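Towel tests go to second round as Flernitz and Dunne grippers level

1/1/23

A side-by-side trial of two robot grippers has finished its first round with no clear winner, the team at Praltden said. Flernitz and Dunne fingers both went through the same set of cloth handling jobs, and the gap between them was smaller than most in the workshop had bet on.

Towels were the test piece. Cheap, washable, and awful to pick up. A rigid box stays put when you press it, a towel slides, folds under, or comes up two layers at a time. The team wanted something that would show up a weak grip quickly and the towels did that by lunch on the first day.

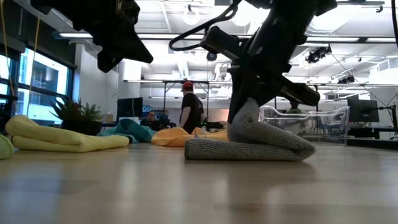
Each gripper was down for 500 pinch and lift attempts, split over plain cloths and the thicker, textured sort. Same arms, same controller, same speeds. Only the fingers changed. The controller is Clelano's and was left on its stock settings for the whole round, which annoyed one or two people who think it closes too slowly – that argument has been parked for now.

Dunne did better on thin cloth. The finger tips get under an edge without shoving it along, and the missed picks were mostly at the start, before the closing force was turned down a bit. Flernitz was stronger on the heavy stuff, and held on well when the lift was sped up. It also dragged more. On a few runs the cloth moved a good way accross the surface before the fingers got hold.

Neither was good at picking a single layer from a folded stack. Both grabbed 2 layers or none for long stretches, and the team says it is not sure yet if that's the fingers or the depth reading from the cameras. Probably some of each.

Camera height got a look as well. Overhead only first, then overhead with a side view added. The side view helped with judging how far down the fingers had gone, less so with finding a fold. Glare was a nuisance on bright mornings. Blinds have been ordered.

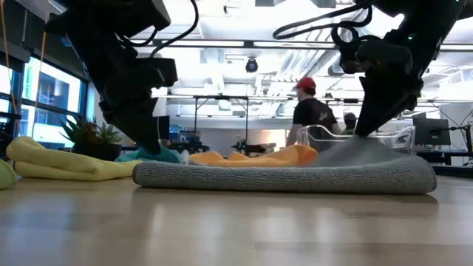

Both arms down on the cloths during the gripper trial at Praltden.

Wear was the other question. After 700 closes the pads on the Flernitz set were showing a shine at the tips but still gripping. The Dunne pads looked fresher, though one had started to lift at a corner and was glued back. Pads for both are easy to swap, a few minutes with a hex key, and the workshop has spares in the drawer.

Cost wasn't part of the scoring. It will be in the next round, along with noise, after complaints from the desks.

Round two is planned for June and will run to 2000 attempts per gripper, with damp cloths added and the Clelano settings opened up so that each set of fingers can be tuned. A third gripper may join if it arrives in time, no name given yet. Results from round one are being written up now and the full tables, misses included, will go on the project page when their ready.

Anyone wanting a particular cloth or fabric tried should get in touch with the workshop before the end of the month. Nothing with zips please – those are being kept for a seperate test.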